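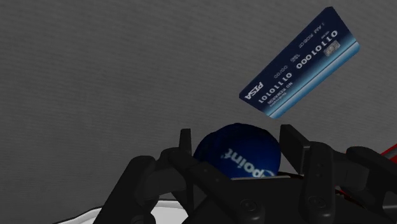 Close view, ball in the hand, blue card still in the air.

Category: Simulation & Practice > Rules for test scenes
Posted by Snædís Kirkegaard, January 5, 2024

Hello all. I am writing the rules for the simulated grasping tests at Prilik and I would like your opinion on one of them. The draft says: "An episode may not start before every loose object is at rest." In the render I attached, the card is floating over the ball and the hand is already closed on the ball. I want to reject such episodes automatically. My colleague thinks this is too strict, as the card is not the target.

Of 1,252 episodes in our set, the rule would remove 400. This is a lot for a small team.

makero_fan
I would keep them. If the target is the ball, what the card does is only background. You lose a third of your data for beauty.

Heiðrún Fogh
I don't agree with makero_fan. If a card can hang like this, I can not trust the contacts for the other objects either. At Hallgrímsson we had the same discussion in November and we ended with 2 rules:

1. All objects must be at rest before the arm receives its first command.
2. The state of every object is written in the log, also for those the arm should never touch.

Rule 2 is more important for me. Without it you can not find out later which episodes were bad.

Snædís Kirkegaard
Thank you, Heiðrún. We log only the target now, so I must ask for a change there. I attach also a room view from the same setup.

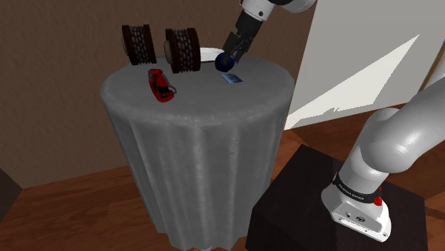 My second question is about the distance between objects. The draft asks for a free zone around the target, so that the fingers do not push a neighbor when they close. With the plate, the two spools and the red thing on one round table, it becomes difficult to respect this zone every time. Do you make the table bigger or do you take objects away?

graltitmont_k
Neither. Real tables are crowded. Write in the rule that touching a neighbor is allowed but must be reported.

makero_fan
+1 to this. And please put the same thinking on the card: report it, don't delete it.

Heiðrún Fogh
A touched neighbor is physics, a card in the air is maybe an error. I would not put them under the same rule. You can mark the 400 with a flag and leave them out of the score until somebody has checked a part of them.

Snædís Kirkegaard
The flag is acceptable for me. I will change "reject" to "flag and exclude from score" and send the text to my colleague. For the free zone I am still not decided.

graltitmont_k
Please post the new wording when you have it. We have no written rule for start conditions and I would like to compare.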